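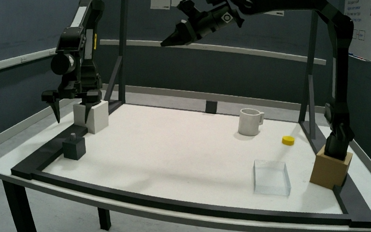

MEDIA RELEASE

Fri 11 March

Fletenville robotics class to publish its failures along with its scores

Students in the Year 11 and 12 robotics elective at Fletenville Secondary College will release the full results of their two-arm simulation project next week, including every run that went wrong. Their teacher says the second part is the one worth reading.

The project, called Dekari, asks students to program a pair of simulated robot arms to tidy small objects on a virtual tabletop. The objects include a white cube, a mug and an open tan box. No physical robot has been bought, and the college has no present plan to buy one.

"I've been to a lot of school showcases where a robot does one thing once and everybody claps," said Ekua Odoi, who has run the elective since it was introduced. "I'd like to know what it did the other times. So would any parent who was asked to pay for it."

Each team was given 600 attempts at the same task, with the objects starting in slightly different spots each time. The best team completed 197 of them. That works out to a little under a third, and the college has chosen to print the figure in the first line of the students' report.

Iddrisu Abubakari, a Year 12 student on the leading team, said the total flattered them.

"A fair few of those were the cube getting dragged or knocked to where it was meant to go," he said. "The scoring only checks where it ends up. We asked if we should take those out and Ms Odoi said leave them in but write down that we know."

His teammate Edem Mahama wrote most of the code that keeps the two arms out of each other's way. She said coordination was harder than anything either arm had to do by itself, and that the team's fix was a dull one: while one arm moves through the middle of the table, the other waits.

"It's slow," she said. "People see two arms and think it'll be twice as fast. Ours is slower than one arm on most of the runs we timed. I wouldn't put it in a factory."

The college is cautious about what the work shows. A simulated mug doesn't chip, and a simulated gripper doesn't wear out or come back from the holidays with a cable missing. Students were required to include a page on what their results can't tell anyone about real equipment. Several of those pages ran longer than the results.

Dekari was set up with help from Eetu Honkanen, a controls engineer who visits the class three times a term without charge. He has asked that the project not be described as preparing students for the jobs of the future.

"I don't know what those jobs are and neither does the college," Mr Honkanen said. "They've learned to test something properly and to be suspicious when it works first go. I can vouch for that much."

The class spent some $3,000 on the project, nearly all of it on two second-hand desktop computers. Software was free. The college turned down an offer of a sponsored robotics kit last August after reading the conditions, which would have required students to appear in the supplier's advertising.

Dekari teams will enter the simulation division of the Karnumov Schools Challenge later this year. The Challenge scores entries on completed tasks only and gives no marks for documentation, a rule the college has written to the organisers about. It has yet to receive a reply. The leading team will compete under the rules as they stand and doesn't expect to place.

The full report, the code and the log of every attempt will be available from the college library and on the college website. Parents and members of the public can also watch students run the simulation live in the Priedītis Room at lunchtime on Wednesday. The starting positions will be drawn at random on the day, and the college makes no promise that either arm will pick up anything.

Media contact: Selorm Odoi, Communications, Fletenville Secondary College. Interviews with students need a signed parent consent form, so please allow two school days.

ENDS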